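Herkthorpe market hall open day

We went over to Herkthorpe on the Wednesday, when the old market hall was open to visitors from ten until 4. Entry was free. The car park behind the hall takes coins only, and the machine by the steps was out of order, so use the one near the road.

The hall was built for the wool trade and later used as a grain store. The ground floor has been let to stallholders again since the roof was repaired. The repairs took 6 months and used 1000 slates, most of them second-hand from a chapel nearby. You can tell the newer patch from the street, as it is a shade lighter.

Tours of the upper floor left on the hour. Ours covered the weighing room, the clerk's office and the hoist, which still has its original wheel. The stairs are steep and there is no lift. The weighing room was the best part. The ledgers are laid open on a long desk and visitors may read them, though not turn the pages.

Downstairs we bought cheese, a jar of damson jam and some seed potatoes. Siris, the cafe in the corner, does soup and rolls, and a decent pot of tea. It was full by noon. The Kang stall next to it had dumplings and a shorter queue.

The bus back goes from the church, 500 yards down the hill. The last one leaves before the hall shuts, so check the times first.

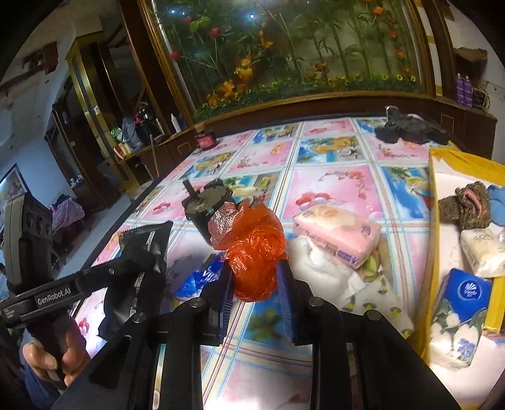
Orange-red bag and foil wrapper on a patterned tablecloth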